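FOR IMMEDIATE RELEASE

BROPHY CAMPAIGN CALLS FOR HAND RECOUNT IN ULEDTON COUNTY COMMISSION RACE

Margin stands at 148 votes. Petition goes to the clerk's office at 2 p.m.

ULEDTON - The Fionnuala Brophy for County Commission campaign will file for a full hand recount of the 6th District race this afternoon. Unofficial returns posted late last night have Brophy trailing by 148 votes, well inside the margin where county rules allow a candidate to ask.

Key points for reporters on deadline:

The campaign isn't alleging fraud. Please don't write that we are. We are asking for the paper ballots to be counted by hand, in public, before the result is certified.

Some 200 mail ballots were set aside on election night over signature questions. Those voters have a right to fix the problem and plenty of them haven't been called yet. Our people started knocking on doors this morning.

Two precincts, Gu Road and Plurka Township, reported totals, took them down, then reported them again with different numbers. The clerk's office says it was a typing mistake. Could well be. A hand count settles it.

Statement from Fionnuala Brophy:

"I talked to a lot of people at a lot of front doors in this district and I told every one of them their vote would count. I'm going to stick to that. If the count comes back and I'm still behind, I'll call my opponent that same night and wish him well. But count them first. It's a close race, closer than anyone in the courthouse expected, and folks in Plurka Township waited in line past dark to be part of it. They deserve a straight number."

Brophy ran on road repair, longer library hours and a full public accounting of the Radex tax agreement, the ten-year property tax break the commission approved last January on a voice vote with no public hearing. Her opponent voted for it. The Radex deal was the main issue in both debates and it's the reason turnout in the district was up, in our view. 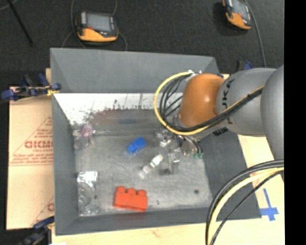 The next commission will decide whether the agreement gets renewed, changed or dropped. So this seat matters. The current commission is split down the middle on it and the 6th District vote will most likely be the deciding one.

Brophy has said she'd support a renewal only with hiring targets in writing and a yearly report to the public. She has not called for ending the agreement, despite what the mailers said.

What happens next: petition filed at 2 p.m., front counter, county clerk. Brophy will take questions on the courthouse steps right after. Rain moves it to the lobby. Teh clerk then sets a date for the count and both campaigns can send observers. We've asked for the count to be open to the press as well, no answer yet.

Voters who cast a mail ballot and havent heard whether it was accepted should call the clerk's office today. Have your ID handy. Don't wait for a letter.

Media contact: Brophy for County Commission press desk, Uledton. Interview requests before noon please, phones will be jammed after.

###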